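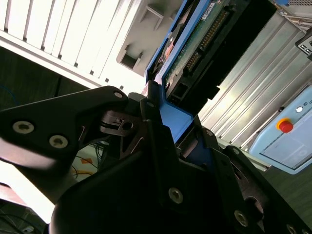

Notes for Unit 3: Task-level planning for disassembly
Handout version July 5, 2022

Okay, so last time we got as far as the skill library and then ran out of time, and I promised I'd write up the planner part properly. These are my notes cleaned up a bit. Read them next to the Dretora source if you can, most of it will make more sense with the code open.

Quick recap. Dretora is our planner, Nastach is the perception stack that feeds it, and Sepp is the little executive that calls skills and listens for trouble. They talk over one message bus. When your code hangs, it's nearly always Sepp waiting on a pose from Nastach that never got published (check the topic name first, please, I lost most of January to a typo in one).

What the planner sees

Dretora has no idea what a hard drive is. It gets a list of parts, a list of relations between them, and a goal. A drive in its caddy is one part as far as the planner cares, with a relation called seated_in that points at the cage. Pulling it adds held_by and removes seated_in. You can write the whole skill on an index card:

pull(part, cage)
needs: seated_in(part, cage), latch_open(part), hand_empty
gives: held_by(part, gripper)
removes: seated_in(part, cage), hand_empty

Look at latch_open for a second. Our first version left it out and the planner happily produced a two-step plan that tugged on a locked caddy forever. Once you add it, the planner has to find a release skill on its own, and it does, and I still think that's pretty great!

Approach directions

This is where people get stuck on the homework. A grasp that's fine in open space can be useless inside a case. Cables, cage walls, the card next door, they all eat into your free volume. So each grasp candidate carries an approach vector, and we run a collision check on the whole swept path of the fingers and the wrist, too. On the sample problem you'll start with 694 candidates and end up with 46 after the sweep. If you end up with zero, you probably left the target part in the collision model (everybody does this once).
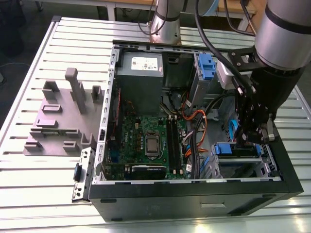

Wouldn't it be easier to treat all the cables as one big keep-out box and be done with it? I tried that in Tedutell and the planning time dropped a lot.

It does drop, and for a first pass I'd say go for it. The trouble is that a loose box around a wire bundle can swallow the part you want, and then Dretora reports no plan for a job that's perfectly doable. My own compromise is a chain of small capsules along each cable, with the padding set in the Nastach config. Slower, but you get your grasps back.

Homework

Add a place skill that takes a part and a slot on the fixture. Then break it on purpose: mark the slot as full and see what the planner comes back with. Send me the plan trace and 2 paragraphs on what you found. Leave the Sepp timeout at its default for now, we'll mess with it in Unit 4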